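Cahier de manip, étui E6013, politique de saisie en simulation
2023-02-24

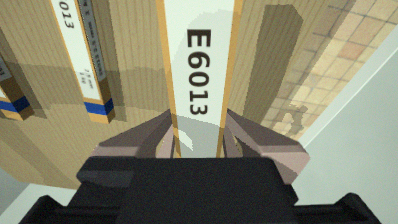
Est-ce que le taux de réussite en simulation dit quelque chose de la politique elle-même ?
Pour l'instant, il dit surtout quelque chose de notre critère de réussite, et tant que celui-ci n'est pas resserré je ne mets aucun chiffre dans le rapport Staridow.

Contexte, pour ceux qui reprennent le cahier : on évalue Ryu (la politique de Nelly, version de janvier) sur les étuis longs rendus dans Pindeck. Consigne : prendre un étui par les flancs, le soulever, le tenir. 100 essais par condition, textures et éclairage tirés au sort, pose de départ tirée au sort aussi, mais dans une plage que je trouve étroite.

Résultat brut de la condition A : 75 réussites sur 100. Han-gyeol est content. Moi moins.

Ce que le script appelle « réussite » : contact détecté sur les deux doigts au dernier pas de temps, et centre de l'étui plus haut qu'au départ. Rien sur l'orientation, rien sur le glissement, rien sur les étuis voisins. Un étui pris par l'extrême bout et qui pivote compte comme réussi s'il n'est pas encore tombé quand l'épisode se termine. Un étui qui en pousse un autre hors du plateau, pareil.

J'ai donc repris les 75 épisodes un par un en relisant les trajectoires. 9 ont un contact qui saute d'un pas à l'autre pendant la levée, avec une interpénétration doigt/étui que le solveur corrige à coups de forces absurdes. J'appelle ça une prise collée par le moteur physique. Sur une vraie pince je ne parierais pas dessus. Dans 5 autres, l'étui tourne franchement entre les doigts et on le garde par chance de calendrier.

Je n'ai pas encore retiré ces épisodes du total : Nelly fait remarquer, et elle a raison, que je les ai triés en connaissant déjà le résultat, et que je n'ai pas relu les échecs avec le même zèle. Il y a peut-être des échecs injustes aussi (délai trop court, par exemple). À faire avant de recalculer quoi que ce soit.

Sur l'image du haut, les doigts tiennent l'étui par ses deux bords, et l'extrémité proche passe derrière le haut du corps de la pince. Vu de la caméra de poignet, ça fait une belle prise. Le problème est que cette vue ne montre pas la profondeur d'enfoncement des doigts, ni ce que fait le bout caché. J'arrête d'accepter les captures de cette caméra comme preuve, il faut la courbe des forces à côté.

Autre doute, les étiquettes. Le gros marquage sombre sur fond blanc donne un contraste énorme, et la randomisation des textures porte sur le plateau et le décor, jamais sur l'étui. Je soupçonne Ryu de viser le texte. Han-gyeol pense que la politique suit les bords longs. On peut trancher pour pas cher :
- même série de poses, étiquette effacée, face unie
- même série, marquage décalé vers un bout
- même série, marquage d'origine, comme témoin
Mêmes graines pour les trois, sinon on recommence à discuter du bruit.

Si le point de prise se déplace avec le marquage, j'ai ma réponse. S'il ne bouge pas, je le noterai ici en toutes lettres et Han-gyeol aura droit à un café.

Le frottement, maintenant. La valeur du fichier de config vient de l'ancien projet Flirkus, pour des pièces en plastique moulé. Personne ne l'a mesurée pour du carton imprimé. J'ai relancé un petit lot avec une valeur plus basse et les prises qui pivotent sont nettement plus fréquentes, mais le lot est trop petit pour écrire un pourcentage et je ne le ferai pas. On a un plan incliné dans le placard, il suffit de s'en servir.

À modifier dans le script avant la prochaine série :
- maintien à hauteur pendant un temps fixe, à décider à trois
- rejet de l'épisode si l'interpénétration dépasse un seuil
- écart d'orientation entre le contact et la fin, enregistré même quand on ne s'en sert pas
- déplacement des étuis voisins, idem

Nelly propose de geler le critère par écrit avant de relancer. D'accord. Je rédige, elle relit, Han-gyeol lance sans toucher aux seuils.

Note pour moi : les rendus de la condition B sont dans le dossier temporaire, à déplacer avant le nettoyage automatique. Et demander à Han-gyeol quelle graine a servi pour la démo, je ne la retrouve pas dans le journal.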